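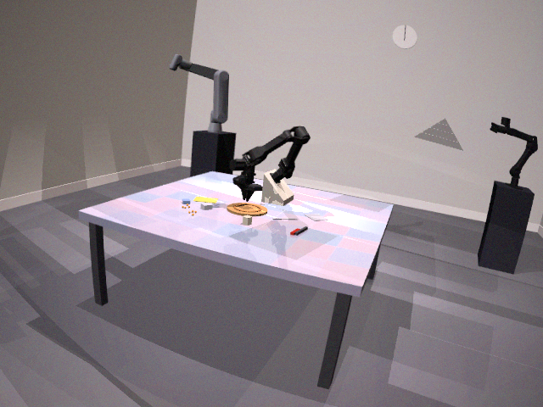
May, 8:40 a.m. Neck muscle artifact in the supine evoked-potential recordings, continued. The old head support is the main suspect. It is a flat foam pad with a hollow in the middle, and the occipital electrodes sit right on the rim of the hollow. People shift to get the pressure off and the trapezius lights up. The profile I want is near to that of the beige block beside the arm: one sloping face, with an angular cutout underneath. The slope carries the head, and a cutout like that would leave somewhere to run the electrode leads out without bending them over an edge. Ours would be in closed-cell foam with a wipe-down cover. Angle still open. Too steep and the chin drops and the airway gets noisy.

Recordings from the Drostitz clinic, post-concussion group, seven people. All seven done with the flat pad. Standard oddball tones, eyes open, fixation mark on the ceiling. Epoch length 700 ms after stimulus, plus the usual baseline. Total epochs after pooling: 1,089. I have not rejected anything yet, so this number will go down.

Went through the raw traces by eye before touching the scripts. Observations:

Frontal and central channels are acceptable. Blinks, slow drift in the first block, nothing unusual.

O1 and O2 are bad in every file. Broadband, high frequency, comes in bursts. Bursts line up with the notes on posture where we have notes. File 4 has no posture notes. Please write them in, even if it is only "moved."

Mastoid reference is contaminated in at least two files, which means it gets spread everywhere once you re-reference. Do not use linked mastoids for this set. Average reference for now, with the occipital pair left out.

Line noise is fine. The Rekumeck amplifier is not the problem. I swapped the ground lead anyway and saw no change.

10:15. Ran Asto on the full set with default thresholds. It threw out nearly all of file 6 and almost none of file 2, and file 2 looks worse to me by eye. Reason is the adaptive threshold: it is set per file, from that file's own variance, so a recording that is noisy throughout gets a loose limit and passes. Changed to one fixed amplitude limit across all files. Result is closer to what I marked by hand. Config saved as occ_fixed in the shared folder. Default config left alone, other people use it.

Still to settle is whether to filter the muscle out or reject it. Low-pass at 30 Hz makes the averages look clean, but part of the muscle energy is under 30 and stays in. The late positive peak in file 3 moves when I change the cutoff, and a peak that moves with the filter should not go in the table. My preference is reject first, filter lightly afterward, and report how many epochs are left per person.

Note for the write-up. We are measuring latency and amplitude of the late component only. A delayed peak in this group says something about processing speed under these conditions. It does not locate an injury and it does not tell anybody how bad the injury is. The draft from last month had a sentence in the abstract that went further than that. I took it out. Decha Kaewsai agrees on the wording and will check the discussion section for the same thing.

1:30 p.m. Bench test of support angle, on myself, two channels only (O1, O2), reference on the nose tip. Folded towels under a stiff board.

Flat: bursts, same as in the clinic files. Comfortable for a few minutes only.
Shallow slope: bursts much reduced. Some return when I swallow.
Steep slope: occipital clean, but neck flexed, and the jaw starts to show at the temples when I put those on afterward. Not usable.

So shallow. One person, towels, no blinding, so it counts as a hint and no more. Impedance drifted up over the session, gel was from the opened tube. Use a new tube next time.

3:50 p.m. Foam inquiry sent to Tanasarn with a side-view sketch. Asked for two densities at the same angle. Cover has to take the clinic's disinfectant, left the product name with them.

Open:
Posture notes for file 4, if anyone remembers.
Rerun Asto with occ_fixed after the bad mastoid channels are marked.
Repeat the angle test on Decha, fresh gel, order of slopes shuffled.
Ask Drostitz if the bed head can be locked flat. The angle of the support means little if the bed is raised under it.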